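Golturach Paper Studio to Open Fall Session in October

18 September 2023

The Golturach Center for Craft has announced that its paper studio will open for the fall session in October, with places for 35 participants. Registration is now open at the front desk and by mail.

The session consists of 4 workshops on sheet materials, covering cutting, folding, trimming and the handling of large formats. All supplies are included in the fee. The work surfaces in the main room have been refitted with the support of a grant of $1,125 from the Puris Fund.

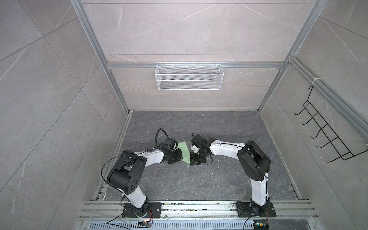 A pale green sheet held at an angle above the dark gray, veined tile, with small white fragments below.

"Participants will learn to keep a sheet under control at every stage, from the first cut to the finished edge," said Guangming Su, head of the studio. "Clean edges depend on how the material is held."

A selection of finished work will be shown in the Zou Gallery at the close of the session. Admission to the display is free of charge.

Members of the Center receive priority registration. Applicants who have not previously used the studio are required to attend a short safety briefing before their first workshop.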